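# Checkered tablecloth

The **checkered tablecloth** is a table covering woven or printed in squares of two colors, one of which is nearly always white. I've been keeping this wiki's household textiles section going for a while now, and this is the entry people write to me about most, usually to tell me their grandmother's was better than mine. (Probably true!)

## Names

Most people I know say "checkered" or just "checks." Fabric sellers like to separate *gingham*, where the dyed and white yarns cross and you get a halfway shade between the two, from a plain two-color check, where every square is one color or the other. In everyday talk the words get swapped all the time and I've given up correcting anyone. In Brincombe, where I grew up, the cloth was simply "the squares," as in "put the squares on, we're eating early."

## Materials

Cotton is the old standby. It washes well, it softens, and it wrinkles like crazy. Cotton and polyester blends came into our house when I was small and my mother never ironed a tablecloth again. Then there's vinyl with a fuzzy backing, sold off the roll, and I have a real fondness for it — you wipe it down and it's done, though it does hold a fold line for weeks.

The Bredex mill shop, which closed before I started writing these entries, sold its checks in 50-inch widths, so a big table meant sewing two lengths together. If you find an old cloth with a seam down the middle and the squares don't quite line up, that's a home job, and I love those.

## Colors

Red and white gets all the attention thanks to pizza places and picnics. Blue reads as kitchen, at least to me. Green and white is the one I'd pick every time, as it goes with nearly any dish you own and looks as right in February as it does in summer.

## Everyday use

The cloth gets written about as something for meals, but in a lot of homes it stays on all day and the table turns into the place where everything lands. Groceries, gift boxes, plastic bags, string, whatever came in the door. Checks are good at this. A plain white cloth makes a pile of packages look like a problem, and a busy flowered one swallows the small stuff so you can't find it.

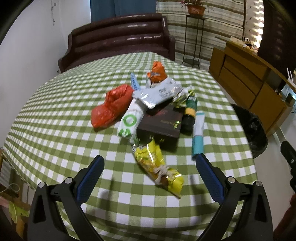 ## Care

- Wash a new colored cotton cloth by itself the first time, in cold water.
- Line dry if you can, pulled straight along the squares. They make a handy guide!
- Blot grease and dust it with cornstarch, then wash.
- Keep hot pans off vinyl. I have a ring on mine from a Nanach soup pot and it's there for good.

## See also

- Oilcloth
- Dish towel
- Benjelloun stripe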